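Search the Gristix Science Pages Enter a word Go

Explainers for ages 8 and up

What Is Friction?

By Gerrit Geerts

41 shares 2 comments

Friction is a force. It acts where two surfaces touch, and it pushes against sliding. When you push a book across a floor and then let go, the book slows down and stops. The force that slows it is friction.

A force is a push or a pull. Friction always points along the surface, in the direction that opposes the sliding. If the book slides to the left, friction on the book points to the right.

Where friction comes from

No surface is perfectly smooth. A sheet of glass feels smooth to your finger, but under a strong microscope it has bumps and dips. When two surfaces are pressed together, they touch only at the tops of the highest bumps. The real area of contact is much smaller than it looks.

At these small contact points, the materials stick to each other a little. To make one surface slide, these tiny joins have to be broken. New ones form as the surfaces move, and they are broken in turn. Bumps can also catch on each other and bend or scrape.

Two kinds

Static friction acts when the surfaces are not sliding. Lean gently on a heavy wardrobe and it stays put. Static friction matches your push. Push harder, and it grows to match, up to a limit.

Kinetic friction acts once the surfaces are sliding. For most pairs of materials it is weaker than the largest static friction. This is why a heavy box is hard to get moving and then easier to keep moving.

What changes it

The first thing is the materials. Rubber on dry concrete has high friction. Steel on ice has low friction. Scientists give each pair of materials a number called the coefficient of friction. A high number means the pair grips well. The number belongs to the pair and cannot be given for one material alone.

The second thing is how hard the surfaces are pressed together. A full box is harder to slide than the same box empty. If the weight doubles, the friction doubles as well, or very nearly.

Size matters less than most people expect. A brick lying on its wide side and the same brick standing on its narrow side need almost the same push. The wide side spreads the weight over a larger area, so each part of it is pressed down less.

Liquids between the surfaces make a difference too. Oil keeps the solid parts of a machine from touching, and the parts slide more easily. Such a liquid is called a lubricant.

Friction and heat

Rub your palms together quickly for 8 seconds. They become warm. The energy of the movement has been turned into heat. Bicycle brakes work in the same way – the pads press on the rim or disk, the wheel slows down, and the brake parts warm up.

Try it: the ramp test

You need a flat board, a ruler, a coin, an eraser and a small piece of cloth.

Lay the board on a table. Put the coin near one end. Lift that end slowly until the coin starts to slide, then measure how high the end is above the table. Write the height down. Do the same with the eraser and with the cloth. Test each item 2 times and compare the results.

The higher you have to lift the board, the greater the static friction between the board and the item. Readers at Undbridge who tried this in October found that the eraser needed the steepest ramp. If your two results for one item are far apart, wipe the board and start again. Dust changes the result.

Words to know

Coefficient of friction – a number that tells how strongly a pair of surfaces resists sliding.
Lubricant – a substance that lowers friction.
Kinetic – to do with motion.
Static – not moving.

Related explainers
Why Do Wheels Roll?
How the Wainwright Bridge in Hirkthorpe Carries Its Load
What Is Air Resistance?
Levers and Ramps
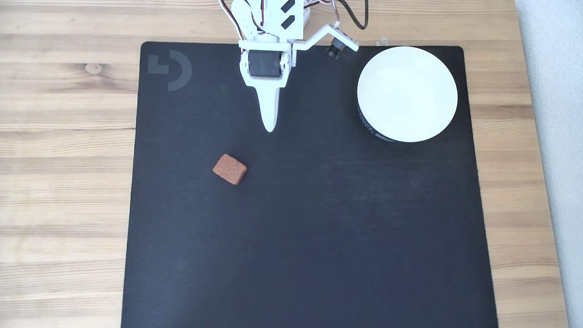 Two surfaces with different textures: a black mouse pad on a wooden tabletop.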